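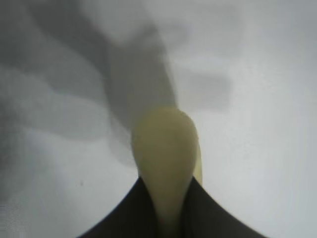
Sodgate is a small team that studies how robots learn to grasp from wrist cameras. Soft, rounded things, like the pale yellow piece held between the two black fingers, are our daily subject. Mi-kyung Bae leads the method work. Our policy was trained on 2241 grasps.

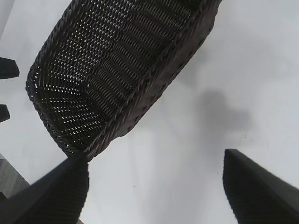 Wrist view with the woven basket

Byung-chul Koo compares wrist and fixed views – up to 11 trials per object.

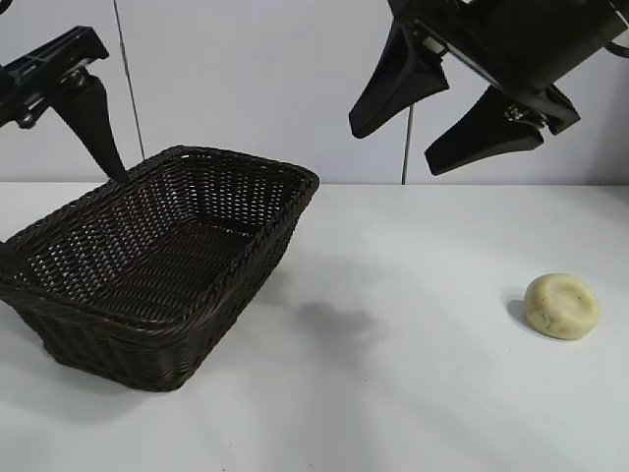
Fixed view, two grippers over the table

Visitors are welcome on Tuesday.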